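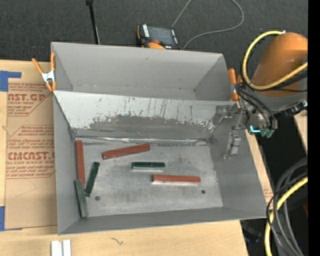 Como passar a sua biblioteca de livros digitais para um leitor novo

Novembro, pela redação da Kellis

Mudei de leitor no mês passado, do meu antigo para um Skovau, e precisei de três noites para levar os livros comigo. A maior parte deste tempo foi perdida por causa da ordem errada dos passos. Escrevo aqui a ordem que me parece certa. Ela serve para livros sem proteção, como os de domínio público e os que certas editoras vendem sem cadeado. Os livros protegidos ficam ligados à conta da loja onde foram comprados e devem ser descarregados outra vez por ela.

O que é preciso

Um computador com espaço livre, o cabo do leitor e o programa Lasska, na versão 4 ou mais recente. As versões anteriores não guardam bem os acentos nos nomes dos autores, e em português isto nota-se depressa.

1. Juntar tudo numa só pasta

Crie no computador uma pasta chamada "Entrada" e copie para lá todos os livros, venham de onde vierem: do leitor velho, do correio eletrónico, da pasta de transferências. Não apague ainda nada dos lugares de origem. Na minha pasta ficaram 3.388 ficheiros, muitos deles repetidos, e confesso que não esperava tantos.

2. Retirar os repetidos

No Lasska, abra o menu Biblioteca e escolha "Procurar duplicados". O programa compara título e autor, mas não compara a edição. Se tem um ensaio de história em duas traduções, ele vai propor que apague uma delas. Recomendo olhar para a lista linha por linha, com paciência, e nunca usar o botão "Aceitar tudo". Eu usei-o uma vez e perdi as notas de um livro que tinha lido na universidade.

3. Corrigir os dados de cada livro

Esta parte é a mais aborrecida. Os campos que interessam são o título, o autor, a língua e a coleção. Para o autor, decida se escreve primeiro o apelido ou o nome próprio e mantenha a decisão até ao fim. A coleção Peñalver, por exemplo, aparecia na minha biblioteca de duas maneiras, com til e sem til, e o leitor mostrava-a como duas coleções diferentes.

Trabalhe em grupos de 20 livros. Com grupos maiores o programa fica lento, e também a pessoa se cansa e começa a fazer erros.

4. Converter o formato

O Skovau lê EPUB e PDF. Para os romances e os ensaios prefira EPUB, porque o texto adapta-se ao tamanho do ecrã. Os livros com muitos mapas, tabelas ou fórmulas ficam melhor em PDF — a conversão destes costuma separar as legendas das figuras. Antes de converter tudo, faça uma experiência com um só livro e abra-o no leitor. Verifique o índice, as notas de rodapé e as palavras com cedilha.

5. Enviar para o leitor

Ligue o cabo, espere que o leitor apareça no Lasska e escolha "Enviar selecionados". Não desligue o cabo quando a barra chega ao fim; o leitor precisa ainda de construir o seu próprio índice. No meu caso foram 13 minutos. Durante este tempo o ecrã pode parecer parado.

6. Guardar uma cópia

Copie a pasta da biblioteca para um disco externo, já com os dados corrigidos. Só depois esvazie a pasta "Entrada" e a memória do leitor velho.

Se as capas não aparecem

Aconteceu-me com os livros mais antigos. Selecione-os no Lasska, escolha "Gerar capa" e envie-os de novo. Se continua a aparecer um retângulo cinzento, reinicie o leitor — no Skovau mantém-se o botão de ligar premido até o ecrã apagar.

Contacto | © Kellis | Voltar ao topo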